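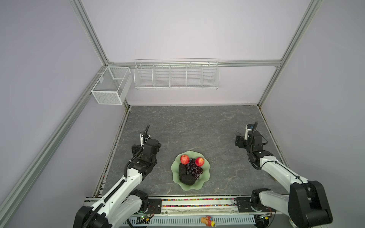

Mehrangiz Shahbazi: a thread on buying fruit like an adult
2023-06-27

1/ My grocery app, Iltum, has informed me that I have 3858 points. I've been a member since college. I asked what the points could be exchanged for and was offered a tote bag, which I would then need to carry to the store to earn more points. So I've been thinking about fruit.

2/ Specifically, why I buy fruit for a woman I've never met. She lives in my apartment, she gets up early, and she eats a peach over the sink before her run. I do the shopping for her every weekend. She never shows up, and on Thursday I throw out her peaches.

3/ In May I started writing down what I bought and what became of it. I don't recommend this. My entries for the first week include "plums, forgot I had plums" and "melon, got scared of it."

4/ The melon needs explaining. A whole melon is a project. You need a big knife, a big board, a big container and a free evening. So it sits there being responsible-looking until it gets a soft spot, and then you start walking around it.

5/ My mother can buy a melon. She picks one up, knocks on it, puts it back, knocks on the next one. I asked what she's listening for and she said "a good one." I've been knocking on melons for years now. They all sound like somebody at the door.

6/ Things I believed about fruit until pretty recently:
- red apples are sweeter (my grandmother's yard had a green one that would make your teeth hum)
- washing berries the minute you get home is virtuous (it's a fine way to grow fur)
- grapes are a snack (grapes are a dare, I have never stopped at a normal amount)

7/ The refrigerator question has split my family. One side keeps everything cold. The other side holds that a cold plum tastes like a wet stone. My aunt takes hers out an hour before she wants one, which means knowing an hour ahead that you'll want a plum. I have never had that kind of grip on my day.

8/ Apples go in the fridge, though. I've come around on that. On the counter they go mealy while you're admiring them, and a mealy apple is only good for sauce. I have made the sauce. Everyone was very kind about the sauce. 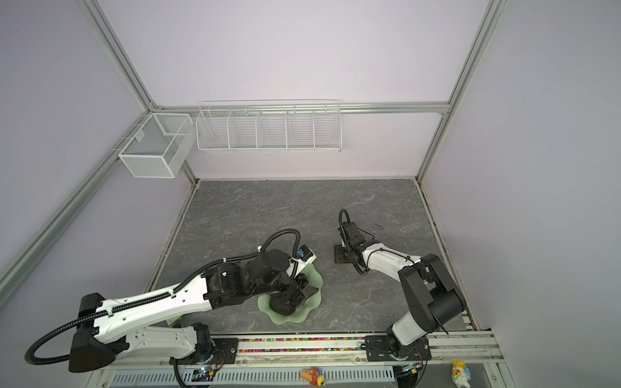 9/ Avocados I refuse to discuss as fruit, even though I know. They work on a different calendar. Hard Monday, hard Tuesday, you check them before work, still hard, and by the time you've hung up your coat they're guacamole with a lid on.

10/ What does help is the fridge again. Let them get soft on the counter, and the minute they give a little, move them in. You get a few more days. I was well into my thirties when I picked this up, from a stranger in the produce aisle who had watched me squeeze every single one in the bin and had clearly been working up to saying something.

11/ If you want them faster, put them in a paper bag with an apple. The apple gives off ethylene gas and hurries everyone along. This is also why one bag of mixed fruit will ripen all at once, like it had a meeting.

12/ A word on gadgets. I own a Kaltine, a plastic box with a vent that slides open or shut. The directions say "open for some fruits, closed for others." That's the whole page. I slide it halfway and hope nobody gets offended. Currently it holds batteries.

13/ There used to be a produce stand by the bus stop in Sasasard, where I grew up. The man would ask when you were planning to eat it. Today, tomorrow, weekend? Then he picked. You weren't allowed to touch anything. I thought this was rude at the time and I would now pay a monthly fee for it.

14/ The closest I've found here is Moldovan, the small market behind the dry cleaner. The bruised stuff goes in a crate by the register, 5 bucks for whatever fits in the bag. The lady there told me to stop buying peaches by the half dozen. "You're one person," she said. I mean, she's right, but there were people in line.

15/ My system now, if you can call it that. Buy two kinds of thing: something for the next couple of days and something that can wait. Berries and peaches are now. Apples and oranges can wait. A banana can go either way depending on its mood.

16/ Also I stopped shopping hungry, or on the first warm day of the year. On the first warm day I'll buy 4 mangoes and a coconut. I don't own anything that opens a coconut.

17/ And the good bowl is no longer the deep one. Stuff at the bottom of a deep bowl is in witness protection. If it's wide and flat you have to look everything in the eye on your way to the coffee.

18/ Results so far: the notebook went from 10 sad entries that first week to two last week. One was half a lemon, which I don't think should count. Half a lemon is just part of the refrigerator. Mine came with one.

19/ Several people have replied to tell me to freeze it all for smoothies. Thank you. I have a freezer drawer of brown bananas going back to a previous haircut. The blender is loud and has eleven parts to wash, and I say that as someone who has only ever found ten of them.

20/ Anyway the peaches at Moldovan are good this week. I got two. Now taking questions on anything except pineapple. I've heard about pulling the leaf and sniffing the bottom, and I did both, in public, and it was still sour.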